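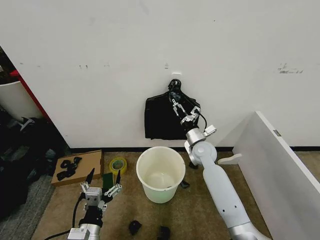

벽 고리에 걸어둔 검은 비닐봉지, 그 밑에 흰 휴지통

겨울이 되니 자꾸 구석구석 손을 대고 싶어져요. 이번엔 휴지통 자리입니다. 대단한 건 아닌데 쓰다 보니 말이 길어져서 나눠 올릴게요 🙂

---

예전에는 여분 봉지를 서랍 맨 아래 칸에 넣어뒀거든요. 통을 비울 때마다 서랍까지 갔다가, 간 김에 딴 걸 꺼내 보다가, 정작 봉지는 잊고 돌아오고… 저만 그런 거 아니죠? 9월에 Xiuying Ding 님이 "그냥 통 바로 위에 걸어두세요" 하셨는데, 그 간단한 걸 이제야 했네요.

---

고리는 하얀 접착식이에요. 벽도 하얘서 튀지 않고 좋아요. 벽에 거뭇거뭇한 자국이 꽤 있는 건 저도 압니다ㅎㅎ 닦는 건 다음 숙제로 남겨둘게요. 검은 걸레받이 위로 봉지 끝이 살짝 떠 있는 높이가 저는 제일 편하더라고요. 너무 높으면 손이 안 가고, 바닥에 닿으면 또 지저분해 보이고요.

---

접는 법 물어보신 분이 계셔서 적어요. 봉지를 바닥에 놓고 길게 반으로 접은 다음 손바닥으로 공기를 쭉 밀어내고, 윗부분만 모아서 느슨하게 묶으면 그 매듭이 그대로 고리에 걸려요. 아래쪽 끝은 좀 삐뚤어도 괜찮습니다. 저는 매번 삐뚤어요.

---

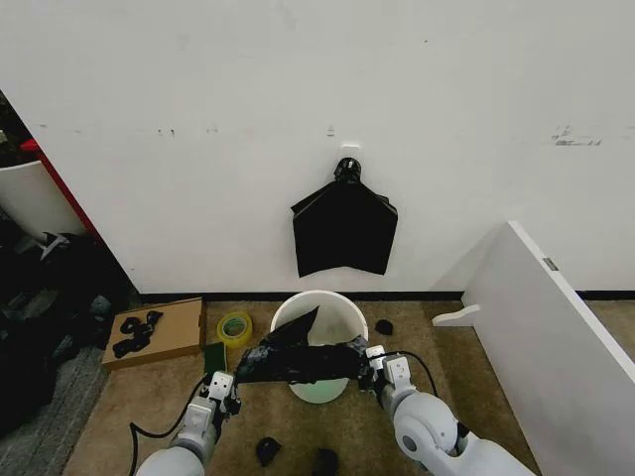

통 입구에 펼친 봉지 한 장, 위에는 접어서 걸어둔 봉지

---

씌울 때는 입구 위에서 양쪽으로 팽팽하게 당긴 다음에 테두리로 넘기는 게 좋아요. 가운데부터 쑤셔 넣으면 한쪽이 꼭 안으로 말려 들어가거든요. 통이 둥글고 테두리가 넓으면 봉지가 걸칠 데가 있어서 한결 수월하고요. 안쪽이 연한 초록빛이라 검은 봉지를 씌우기 전 모습도 은근히 예쁜데, 금방 가려지니 조금 아깝긴 해요.

---

왼쪽에 납작한 상자랑 끈 뭉치, 테이프는 아직 제자리를 못 정했어요. 끈은 풀어서 돌돌 말아 둘까 하는데, Folke Wikström 님은 그것도 고리에 걸라고 하시네요. 이러다 벽이 온통 고리로 덮이겠어요!

---

혹시 카펫 깔린 방에서 휴지통 쓰시는 분들, 밑에 뭐 받쳐 두시나요? 얇은 매트를 하나 깔까 말까 벌써 12일째 고민 중이에요. 좋은 방법 있으면 댓글로 살짝 알려주세요. 다들 감기 조심하시고요 🧡

#정리 #휴지통자리 #접착고리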